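Family Law and Child Welfare
Unit 3: Guardianship and Kinship Care
Wednesday, December 3, 2003

Guardianship gives an adult legal responsibility for a child without ending the rights of the parents. Adoption ends those rights. Keep the two apart in your written answers.

Local case: the Virnurville county court heard 79 guardianship petitions last year. Relatives filed most of them, and grandparents were the largest group. In 26 the parents objected.

Terms to know
Ward: the child under guardianship
Temporary order: lasts until the full hearing
Home study: a written report on the household, filed before the hearing

Kinship care can also be informal. A child lives with an aunt for a school year and no court is involved. The aunt may then have trouble signing medical forms.
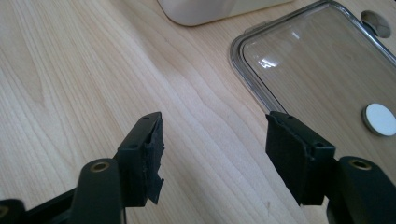 A parent can ask the court to end a guardianship. The judge looks at housing, income and contact with the child since the order.

Reading: Omoregie packet, chapter 3. Bring questions on visitation.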